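제7장 손목 카메라와 2지 그리퍼의 통합

이 장에서 다루는 내용
7.1 근접 시야의 특성
7.2 작업대 위의 물체 배치
7.3 카메라 브래킷의 제작과 고정
7.4 배선과 전원
7.5 영상 기록과 점검
연습 과제

제6장까지는 팔의 관절과 구동부를 조립하고, 빈 작업 공간에서 관절 각도를 지령대로 추종시키는 데까지 진행하였다. 이 장부터는 팔 끝에 소형 카메라를 달고, 주방에서 흔히 쓰는 그릇과 컵을 대상으로 파지 실험을 준비한다. 사용하는 구성은 Plelier 팔 두 대, 손가락이 두 개인 Pledel 그리퍼, 그리고 제어 프로그램 Etik이다. 공구는 가정용 드라이버 세트와 육각 렌치면 충분하며, 출력 부품은 공용 작업실의 3D 프린터로 만들 수 있다. 출력용 도면은 부록 C에 실었다.

제5장의 영점 조정을 마치지 않은 독자는 먼저 그 절차를 끝내야 한다. 영점이 틀어진 팔에서는 7.3절의 브래킷 각도를 맞추어도 손가락 끝과 영상 좌표의 대응이 매번 달라진다.

7.1 근접 시야의 특성

고정 카메라는 작업대 전체를 일정한 배율로 보여 준다. 손목 카메라의 배율은 팔의 움직임에 따라 계속 변한다. 접근 초기에는 물체의 윤곽과 주변이 함께 들어오지만, 파지 직전에는 물체의 표면 일부가 화면 대부분을 차지하게 된다. 이 구간에서 윤곽선에 의존하는 검출기는 자주 실패한다. 남는 단서는 표면의 무늬와 손가락의 위치이다.

줄무늬가 있는 곡면은 이 문제를 연습하기에 적당한 대상이다. 곡면이 카메라에서 돌아 나가는 쪽으로 갈수록 줄 간격이 좁게 투영되므로, 간격의 변화에서 면의 기울기를 대략 추정할 수 있다. 무늬가 없는 흰 그릇에서는 이 단서를 쓸 수 없다. 다음 영상에서는 녹색과 흰색의 줄 간격이 오른쪽으로 갈수록 조밀해지며, 노란 손가락 두 개가 화면 아래 양쪽 모서리에서 들어온다. 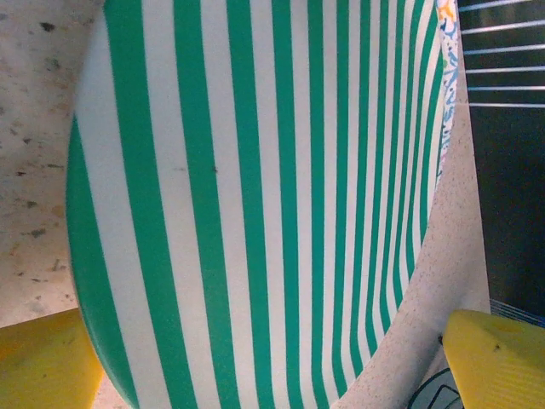 초고를 검토한 독자 한 명은 이 거리에서 영상만으로 파지 여부를 판정하는 것은 무리이며, 손가락 모터의 전류값을 함께 기록해야 한다는 의견을 보내왔다. 타당한 지적이다. 손가락이 물체 양쪽에 보인다는 사실은 접촉을 뜻하지 않는다. 이 책에서는 영상과 전류값을 같은 시각 기준으로 저장하고, 판정에는 두 신호를 모두 사용한다. 전류값을 읽는 방법은 7.5절에서 설명한다.

손가락이 화면에 항상 보이도록 카메라를 배치하는 것은 의도된 설계이다. 손가락은 크기와 색이 알려진 기준물로 쓰이며, 화면 속 위치가 조금씩 밀리면 브래킷 나사가 풀렸다는 신호로 볼 수 있다. 손가락 색은 작업대와 겹치지 않는 것을 고른다. 반점이 있는 베이지색이나 회백색 상판에서는 노란색이 잘 분리된다.

7.2 작업대 위의 물체 배치

작업대 길이는 1,320 mm를 기준으로 한다. 더 짧은 작업대를 쓰는 경우 두 팔의 베이스 간격을 줄이고, Etik 설정 파일의 작업 영역 값도 같은 비율로 수정한다. 베이스는 알루미늄 레일에 고정하며, 레일이 상판 위에서 미끄러지지 않도록 클램프로 양 끝을 누른다.

물체를 고를 때에는 재질과 투과도를 섞는다. 불투명한 도자기만으로 시험한 시스템은 투명한 컵 앞에서 성능이 급격히 떨어지는 경우가 많다. 투명 유리는 뒤의 상판 무늬를 그대로 통과시키므로 경계가 거의 나타나지 않고, 색이 있는 반투명 텀블러는 경계는 뚜렷하나 내부와 외부의 구분이 모호하다. 유약을 바른 표면에는 조명의 반사점이 생기며, 이 점은 카메라가 움직이면 함께 이동한다. 특징점 추적에서 제외해야 할 대상이다.

자세도 바꾸어 둔다. 바로 선 컵, 엎어 놓은 그릇, 옆으로 누운 텀블러는 같은 물체라도 서로 다른 파지 방향을 요구한다. 엎은 그릇의 경우 굽을 위에서 집을 것인지 몸통을 옆에서 감쌀 것인지를 미리 정하고, 손가락의 최대 벌림 폭이 몸통 지름보다 큰지 확인한다.

철사 건조대는 별도의 주의가 필요하다. 가는 철사는 깊이 센서에서 누락되기 쉽고, 상판에 드리운 그림자가 또 하나의 철사로 검출되기도 한다. 손가락 끝이 철사 사이로 들어가면 팔을 들어 올릴 때 건조대가 함께 끌려온다. 따라서 철사 위로 5 mm의 여유를 두고 하강 한계를 설정한다. 아래와 같이 검은 철사 건조대 위에 연보라색 그릇을 엎어 놓고 그 너머에 호박색 텀블러를 눕힌 배치에서는, 한쪽 팔이 텀블러 쪽에 있는 동안 다른 팔의 손목 카메라에도 그 그리퍼가 들어온다. 상대 팔의 손가락이 자기 손가락과 같은 색이라면 색상 마스크만으로는 둘을 구별할 수 없다. 화면 아래쪽의 고정된 영역만 자기 손가락으로 인정하도록 마스크의 범위를 제한한다.

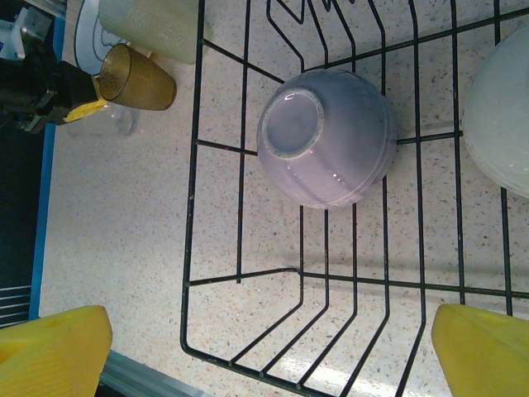
7.3 카메라 브래킷의 제작과 고정

브래킷은 Paquette 도면 세트에 포함된 두 부품, 즉 손목 플랜지에 닿는 판과 카메라를 잡는 경사부로 이루어진다. 적층 방향은 경사부의 옆면이 바닥에 오도록 잡는다. 나사 구멍은 출력 후 드릴로 다듬고, 판이 플랜지에 들뜸 없이 밀착하는지 확인한다.

가조립 상태에서 카메라를 연결하고 그리퍼를 완전히 벌린다. 두 손가락 끝이 모두 화면 안에 있어야 한다. 한쪽이 화면 밖으로 나가면 경사부를 돌려 다시 맞춘 다음 나사를 대각선 순서로 조인다. 학습용 영상은 가로세로 224 화소로 축소되므로, 원본 해상도의 화면에서만 확인해서는 안 된다. 축소한 영상에서도 손가락 끝의 경계가 구분되는지 살핀다.

고정이 끝나면 팔을 저속으로 200회 왕복시킨 뒤 같은 자세에서 기준 영상을 다시 촬영한다. 시험 전후의 손가락 위치를 겹쳐 비교하고, 어긋남이 있으면 나사 고정제를 바른 후 시험을 반복한다. 비교에 사용한 두 영상은 7.5절에서 다시 쓰이므로 지우지 않는다.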